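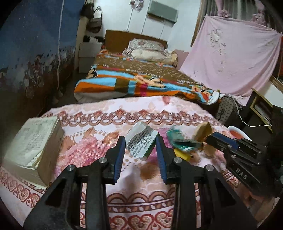 4 Jul 2022
Kuverier reader, grade 3 social studies unit, trial notes

Unit 2 ("Where our food comes from") loaded on the Jondale server this morning. Package is 201 screens including teacher notes. Student path is shorter, but the menu does not say so, and the progress bar counts the teacher screens too. A student who finishes everything sees the bar stop well before the end. Logged.

Story text checked against the word list. 27 words are above grade level. Most are place names and can stay. "Irrigate" and "surplus" need a glossary pop-up. "Levy" should go, and the sentence works with "tax".

Audio: narration for the market story runs ahead of the highlighting from the second paragraph on. Same fault as in March, when Geddes re-exported the timing file and it went away. Assume the old timing file got packed again. Asked Nassoro Mwakyusa to compare the two.

Map activity: students drag a crop onto a region. Drop zones are too small on the older tablets. Widened them in the local copy and the drop now registers. The change is not in the main branch yet.

Sorting activity (needs / wants / not sure): the third bin accepts everything and scores it as correct. Needs a decision from the writers. My preference is no score on that bin and a text box for the student's reason.

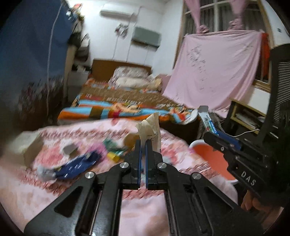
Receipt and small box, both held up over the bed.

Print version. Workbook pages come out of the Zeler template with the answer lines too close together for third-grade handwriting. Increased the spacing, which pushes the timeline page over to a second sheet. Options are to drop the photo credit block to the back or cut one question. Question 4 repeats question 2, so cut that.

Teacher guide: lesson times add up to more than the class period in lessons 2 and 5. The warm-up in lesson 5 can be marked optional. Lesson 2 has to be split.

Export log is capped at 3000 lines and the unit fills it before the quiz section is reached, so quiz warnings are lost. Ran the quiz section by itself: two missing alt texts, one dead link to the primary source page. Alt texts written. Link still open.

To do
- timing file, Nassoro
- merge drop zone change
- ask writers about third bin
- split lesson 2
- rerun full export after the log cap is raised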